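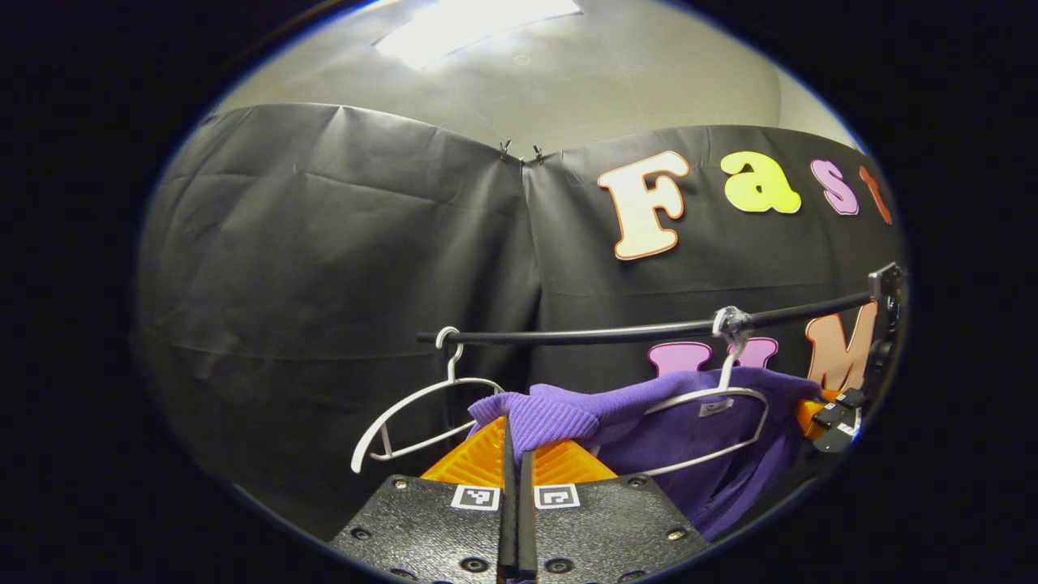
More hangers, please, was the first thing I heard when I came in out of the cold, and one of the regulars at the Arnell clothing corner told me she'd been saying it since July. Sweaters slide off a hook, she said, and then they end up on the floor and somebody washes them twice.

She has a point! The corner opened for the winter on 2023-12-11 in the old Kourkoulas building (the one with 1877 over the door), and knitwear is what people keep bringing. The count so far is 199 pieces, and I'm told the chunky ones go first – I had my eye on a gray cardigan myself and lost it while I was hunting for my glasses.

The setup is simple. There's a black rod for hanging things, black sheeting behind it held up with binder clips, and big foam letters in candy colors. I love the letters. My own hallway could use some.

If you're bringing something, wash it first and button it up. Wire hangers are fine for shirts, but heavy knits do better folded over the bar, or they get those pointy shoulders. Coats go to the Gradia counter on the second floor – please don't leave them by the stairs.

Doors open at 2 in the afternoon and close when the lights go off in the hall. I'll be back next week with a bag of my own, and yes, with hangers.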